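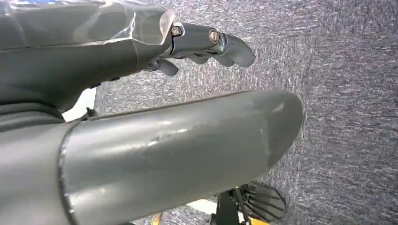 Speckled gray carpet: the most forgiving floor a workroom can have, and the sneakiest about hiding crumbs.

Shared Worktables: Small Habits That Keep Them Nice

I love a big table that everybody uses. Ours has seen tax forms, birthday wrapping, a broken toaster and one very ambitious gingerbread barn, and it still looks good. Most of what keeps it that way takes a minute or two, so I've put my favorite tips on one page. Try a couple this week!

Stop tables from drifting apart
If you push two tables together, crumbs, pins and pen caps will find the gap. Cut a strip of felt the length of the seam and stick it to one table edge only. The tables squeeze together snugly and you can still pull them apart for a party. Check the feet too. A screw-in foot that's half a turn off makes a ridge you'll feel every time you write.

Clean light wood without dulling it
Use a barely damp cloth, a drop of dish soap, and wipe with the grain. Dry it right away with an old T-shirt (the softer and more worn out, the better). For pencil marks, a plain white eraser works wonders — go gently and brush the bits off with your hand. Skip the scrubby side of the sponge completely. I learned that one on my mother-in-law's sideboard and I still think about it.

Ink is harder. Dab rubbing alcohol on a cotton swab, test it under the table first, and stop the second you see the finish go cloudy.

Freshen pleated fabric
Curtains and pleated covers collect dust in the folds, mostly at the top. Vacuum downward with the brush attachment on low, holding the hem with your free hand. Then steam from a few inches away and leave the folds alone until they're cool. If you wash them, clip each pleat with a clothespin while it hangs. It looks silly and it works beautifully.

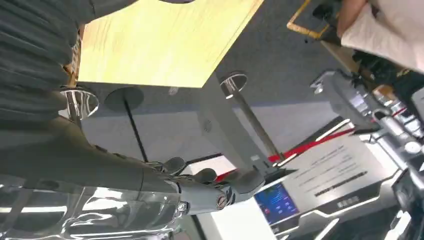
Maribelle's sister-in-law would disagree, and so did a reader from Zeltbridge, who wrote in to say that clothespins left dents in her linen and that she now ties the pleats loosely with strips of cotton every foot or so. I tried it on Thursday and she's right, it's gentler! Clothespins for polyester, cotton strips for linen.

Get label glue off
Warm the label with a hair dryer, peel from a corner, and rub whatever stays behind with a little cooking oil. Wait ten minutes, wipe, then wash with soapy water. On bare wood leave the oil out and use the dryer and an old gift card held nearly flat.

Give deliveries a parking spot
Boxes scratch tabletops when they slide, especially if there's grit on the bottom. Keep a tray or a folded towel at one end and set every package on it. Open it there, flatten it there, and the rest of the table stays clear for whatever you're in the middle of.

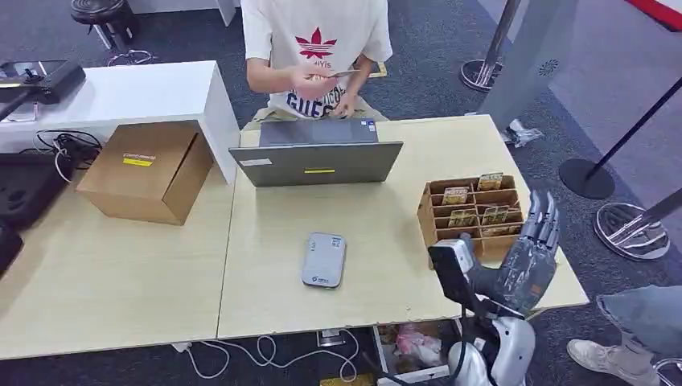
Lift carpet dents
Put an ice cube in each dent left by a table leg, let it melt, blot, and fluff the fibers with a fork. Deep ones may need a second round. Move the table over a couple of inches every May and you won't get the really stubborn kind.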